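Planishing a Shallow Copper Dish

Posted in April by Pringle
Last updated: April
Reading time: 5 min

Planishing removes the marks left by raising or sinking and brings the wall of a vessel to an even thickness. It is done with a polished flat-faced hammer against a polished steel stake. The method below covers a shallow dish in 18 gauge copper. It applies to brass with more frequent annealing.

Tools

Planishing hammer, one flat face and one slightly domed face
Mushroom stake with a curve a little tighter than the inside of the dish
Bench vise, bolted down
Soft pencil and compass
Pickle, tongs, water
Abrasive paper, 400 and 600 grit
Steel polish (I use Plollness paste; any fine metal polish will do)

Preparing the faces

Every scratch on the hammer or stake is printed into the copper at each blow. Work both faces with 400 paper, then 600 across the first direction, then polish. Wipe off all paste. Check the edge of the hammer face with a fingertip. If it feels sharp, round it over slightly. A crisp edge leaves half-moon cuts that have to be stoned out later. 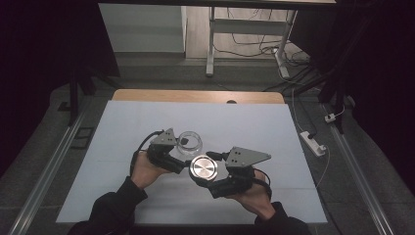 Round metal lid with a brushed top, with a clear glass jar just beyond it.

Annealing and cleaning

Anneal the dish once before starting. Heat evenly with a bushy flame until the copper shows a dull red in a dim room, then quench. Pickle until the surface is a uniform pink, rinse, scrub with pumice and dry fully. Water left in the vise jaws or on the stake will rust the polish overnight.

Do not anneal again after planishing unless the form has to be corrected. The dish should finish work-hardened.

Marking out

Find the center of the outside. Draw pencil circles from the center to the rim, spaced a little less than the width of the mark your hammer leaves. On my Druvo hammer that is around 5 mm. The circles are a guide for the eye and will rub off as you go. Redraw them when they fade.

Finding the contact point

Set the dish over the stake and tap lightly. A dull, hollow sound means the metal is not touching the steel under the blow. A clear ring means it is. Shift the dish, not the hammer, until you hear the ring. The hammer should land in the same place in space for the whole job. The left hand feeds the work under it.

Hammering

1. Start at the center. Use the flat face on the convex side.
2. Let the hammer drop from the wrist, with the elbow close to the body. The height of lift should be constant.
3. Overlap each mark by about a third.
4. Turn the dish a small amount after each blow and follow the pencil circle back to its start.
5. Move out one circle and repeat.
6. Stop two circles short of the rim and check the form against a card template.
7. Finish the rim with lighter blows. Metal at the edge has less support and spreads quickly.

My last dish, 120 mm across, took 2750 blows for one full course. A steady pace is 60 a minute. Going faster tends to produce rows that drift toward the rim.

Correcting faults

Flat spots: the stake is too flat for that part of the curve. Change to a tighter one.

Rim waves: the edge has been stretched. Set the dish upside down on a flat surface plate, mark the high points, and tap them down with a rawhide mallet.

Deep single marks: do not chase them with heavier blows. Work around the mark in a small spiral and bring the surrounding metal down to it by degrees.
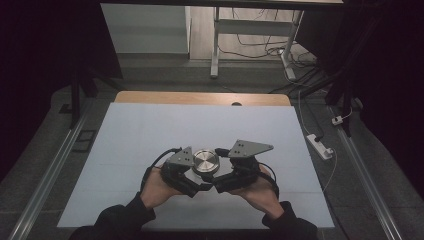 A reader, Clemik, wrote in to say that the advice on the stake should be stricter: on brass, a stake even slightly too tight left a visible ridge at each circle, and the trouble stopped only after changing to one that nearly matched the dish. I agree for brass. On soft copper there is more room for error.

Finishing

Rub the outside with 600 paper wrapped on a felt block if you want a plain surface. To keep the facets, skip the paper and go straight to a light polish by hand. A buffing wheel rounds off the edges between marks and dulls the pattern. Wash in warm water with dish soap, dry with a soft cloth, and apply a thin coat of wax. Grease the hammer and stake faces before putting them away.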